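Chapter 6
Wood That Won't Sit Still

What this chapter covers
Why boards shrink and swell
How the cut of a log decides the look of a board
Reading grain before you buy

Most people think of a table as finished. The wood holds a different opinion. A tree spends its life moving water from the ground to the leaves, and the lumber sawn from it never quite gives up the habit. In damp August air a solid board takes on moisture and gets wider. When the heat comes on in winter, it gives the moisture back and gets narrower. The owner, who paid for one width, feels cheated twice a year.

The town of Bekley learned this at public expense. Its library ordered 20 solid-wood reading tables from a local shop, Drerkel, and asked that each top be screwed down tight to its frame, with no play anywhere. Drerkel advised against it in writing. The library insisted, and by the end of the first heating season 9 of the tops had split along their length. The repair bill came to $1,215, and the letter from Drerkel was filed somewhere safe.

The splits ran lengthwise for a good reason. Wood cells are long and narrow, like a bundle of drinking straws, and they lie mostly along the trunk. When they dry, their walls get thinner but hardly any shorter. A board therefore changes a great deal across the grain and almost not at all along it. Hold the edges of a wide top rigid while it tries to shrink and it will pull itself apart at the weakest place it can find.

How much a board moves also depends on how it was cut. A flat-sawn board is sliced so that the growth rings meet the face at a low angle. A quarter-sawn board is cut so that they meet it nearly straight on. The flat-sawn board moves more across its width, cups more readily, costs less, and is the one customers point to in the showroom - beauty and good behavior being priced separately in lumber, as elsewhere. 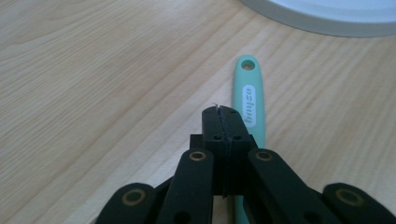
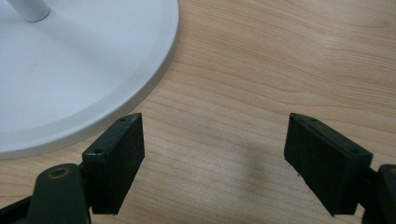 Figure 6.1. Grain on a light-colored wooden tabletop, two views.

Learning to read a surface takes some practice, and the best place to start is whatever you happen to be eating lunch on. Follow a single line with a finger and notice whether it runs straight or wanders. The lines in both views of Figure 6.1 curve gently, and they are easy to trace because they are a little darker than the pale wood between them. Straight, evenly spaced lines would suggest a cut closer to quarter-sawn. Look at the end of a board too, if you can get at it, for the rings show there without any flattery from the finish. Section 6.2 returns to end grain, with a sample set from the Lykkegaard mill and a good deal of sanding.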